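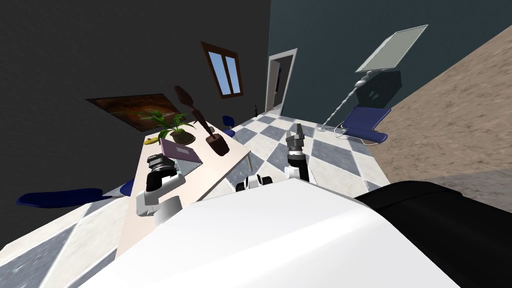 The long table, checkered floor

The ferry to Fomilel left at six on Thursday, and I was on it with a suitcase full of bread!

I should explain the bread. My grandmother had always told us that on Fomilel they eat nothing baked on the mainland, not a crumb, and that a person who could change their minds would be talked about for 50 years. So I had made twelve loaves of her rye (the dark kind, with caraway) and wrapped each one in a dish towel, and I smelled so wonderful that a dog followed me up the gangway and refused to get off.

Oh, that crossing! The sea was green and lumpy, and the wind kept stealing people's hats. A woman in a yellow raincoat told me there were 312 people on the island in December and that every one of them had an opinion about butter. I told her I had brought butter too. She grabbed my arm with both hands.

"Salted?" she said.

"Salted!"

She moved her bags so I could sit down.

We passed Vikard with its lighthouse lit, and then the two black rocks where the seals lie, and the dog barked at every seal. By then the woman had smelled the suitcase. She didn't say anything for a good while. She looked at the water, and at the suitcase, and then she took a pocketknife out of her coat and laid it on the bench between us.

I cut her the heel, the best part, and buttered it thick. She chewed with her eyes shut while the boat went up and down and up again.

"My mother would throw me off the pier," she said, and held out her hand for another slice.

The man who sold the tickets came over to ask what was going on, and after him the captain's boy. When the harbor lights showed, I had nine loaves left, and the dog was asleep on my feet.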